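3. Materials and Surface Preparation

3.1 Selection of worktop coverings

The second part of the study concerned the horizontal surfaces on which the household tasks were carried out. In the first part, all trials had been run on plain gray board, and reviewers of the pilot report noted that few kitchens or dining rooms have worktops of this kind. Printed patterns are common in low-cost furniture and in renovated rental housing, and a person wiping or sorting items on such a surface must separate real debris from marks that belong to the print. We therefore extended the set of coverings to include patterns that imitate stone, wood grain and woven cloth.

Candidate coverings were obtained from two suppliers, Postance and Khattak. Each was inspected flat under the room lighting used in the trials and again under a single desk lamp placed at a low angle. Coverings with a raised texture were set aside at this point, as were those with a repeat so short that the same motif could be seen more than twice across one worktop. The remaining coverings were graded for background tone, vein density and the contrast between vein and background. Grading was done by eye against a printed reference card, and disputed grades were settled by a second reader (T. Grimshaw).

Two properties were of particular interest. The first was the size of the smallest printed mark, which determines how easily a crumb or a fragment of packaging can be confused with the pattern. The second was the unevenness of the background. A covering with large pale patches next to warmer ones gives different contrast to the same object depending on where it is placed, and a single contrast value for the whole surface is then of limited use. For coverings of this type we recorded contrast separately for the front, middle and back thirds.

3.2 Fitting and cleaning

Coverings were cut oversize, laid from the back edge forward and smoothed with a felt block. Trapped air was worked out toward the nearest side. Where a bubble could not be moved, the covering was lifted as far as the bubble and laid again. Pins were not used, as the hole left by a pin is similar in size to the smaller test items. Surplus material was trimmed after 70 minutes, when the adhesive had reached handling strength.

Before each block of trials the surface was wiped with a damp microfiber cloth, dried with a second cloth and left uncovered for the remainder of the preparation period. No polish or glass cleaner was applied. In the pilot work a commercial polish (Florov) had left a film that changed the appearance of the lighter areas at low viewing angles, and its use was discontinued.

Stray specks were handled as follows. Any dark speck that could be lifted with adhesive tape was removed. Any speck that remained after two attempts was treated as part of the surface, and its position was marked on a plan of the worktop kept with the trial log. Specks were not painted over or scraped. Small dark specks of either kind are more noticeable on a cream or ivory ground than on the darker coverings, and the plans for the stone patterns were correspondingly more detailed.

3.3 Description of the marble-pattern worktop

The marble pattern is shown in Figure 3. The print combines cream, ivory and pale peach-beige tones with cloudy white patches and thin, branching veins of a darker color. The veins across the middle are fine and jagged, similar to the crackle found in some glazed ceramics. The peach tone is slightly warmer toward the back, and the front of the worktop is lighter and more mottled. A silver aluminum rail borders the left side.

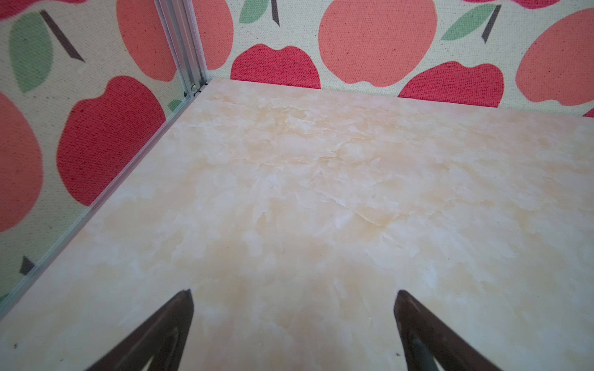 Figure 3. Marble-pattern worktop with aluminum rail along the left side. Note the crackle-like veins across the middle and the small dark specks toward the front.

3.4 Test items and placement

The item set was the same for every covering and consisted of 161 objects in four groups: tableware, dry food, packaging and cleaning supplies. Items in the dry food group were weighed before use and replaced when they had broken or lost more than a tenth of their starting mass. Packaging was used empty, with labels left in place.

Placement positions were drawn from a list of 212 coordinates prepared in advance. The list excluded a strip along each side of the worktop, as objects placed next to a rail tended to be pushed against it during wiping and were then recovered by touch alone. The excluded strip was the same width for all coverings, including those used on worktops without a rail.

For the stone patterns, half of the positions were chosen to fall on or next to a printed vein and half to fall on plain background. This division could not be made for the plain gray board, where all positions were treated as background. On the wood-grain coverings the grain was continuous, and positions were divided instead by the local spacing of the grain lines.

3.5 Lighting and wear

Room lighting was held at 2000 lumens from a ceiling fixture (Zanano) fitted with a matte diffuser. Blinds were kept closed. Reflections from metal edges were left untreated in the main trials, and a subset of trials was repeated with the rails covered in matte tape to estimate their effect on the time taken to find small items.

Coverings were examined for scratches and lifted corners at the end of each block. A covering was replaced when a scratch longer than a fingertip was visible from the standing position, or when any corner could be raised with a fingernail. The replaced sheet was kept, labeled with its block number and stored flat between sheets of tissue. Replacement sheets were taken from the same roll wherever possible. When a new roll had to be opened, the contrast measurements described in Section 3.1 were repeated before trials resumed, and the earlier values were retained for the blocks to which they applied.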